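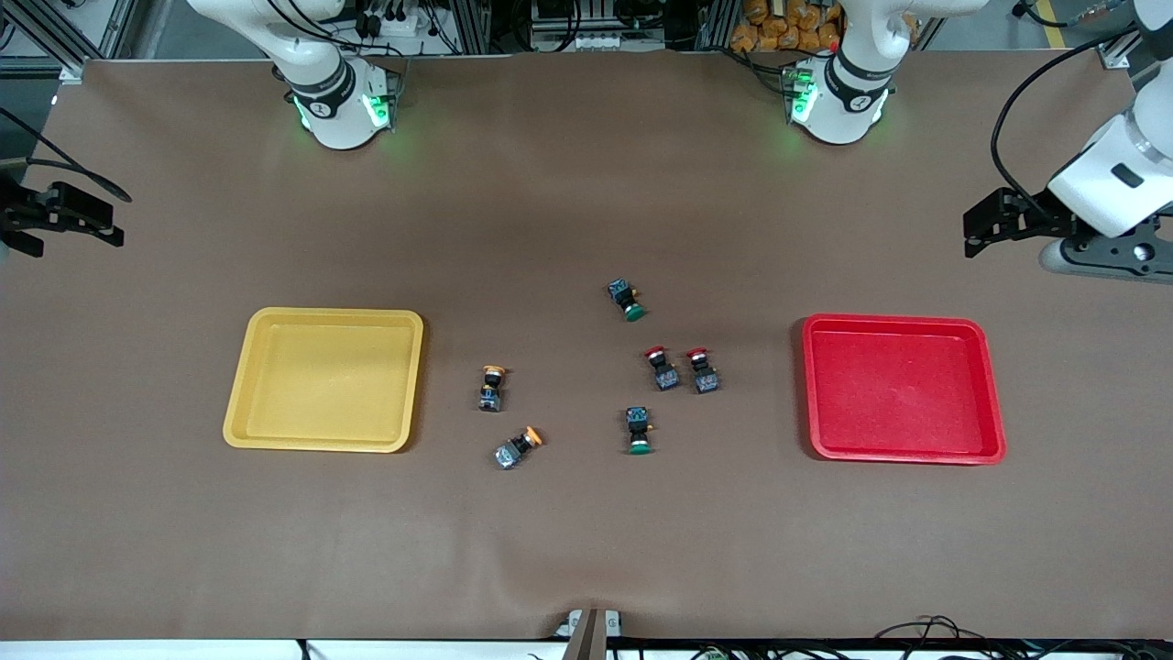 I used to lose whole evenings to the odds-and-ends drawer, so now I do it in short goes and it's far less painful (I even put the radio on!). Tip everything out, set a timer for 15 minutes and only sort into keep or go. Don't test anything yet, don't untangle anything, just sort.

When the timer rings, stop and have a tea. Then do a second round on the keep pile, putting like with like. Two rounds is plenty for a kitchen drawer, and mine took roughly 60 minutes the first time, tea included.

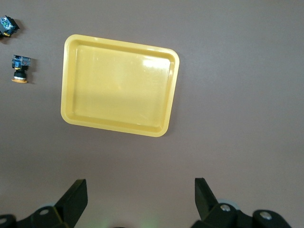
Bo-ram Min wrote in to say she does the go pile first and gets it out of the house the same night, otherwise it creeps back in. Fair point, mine has done that since October.

Last updated: October

Related
Labelling spare keys
What to do with old chargers
Tidying under the sink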